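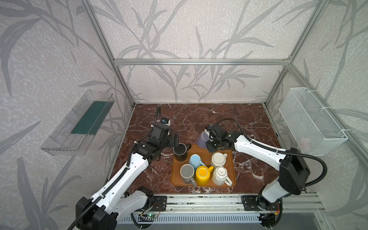
4.2 Changes in the work of the packing staff

The Plakow site of Umberg packs mixed tableware by hand on two lines. In August one bench on the second line was replaced by a two-arm cell, and the 13 operators assigned to that line were observed for the remainder of the month. Before the change, each operator picked, inspected and placed every mug. Afterward, placing was done by the cell, and the operators retained inspection, refilling and the handling of faults.

Figure 4. Two-arm cell during tray work. Six mugs of different colors stand in the tray; the right gripper holds a seventh, lavender-purple, tilted above the tray's upper edge.

Handle direction was the main source of extra work. Operators had always turned handles by habit while placing, and the written procedure did not mention it. The mugs in Figure 4 show several handle directions within one tray. The procedure was revised to state which directions were acceptable, and the revision was drafted by the operators themselves.

Over a run of 2,000 mugs the cell called for an operator 38 times. Most calls were short, but they came without warning - operators reported that they could not leave the bench for another task between calls. Repeated reaching was reduced and waiting time rose. Pay grades were not changed during the study, although fault handling had earlier been a duty of the Siu maintenance team. We return to this point in Section 5.

Dultari Working Papers | Contact the editors | Copyright and reuse | Back to top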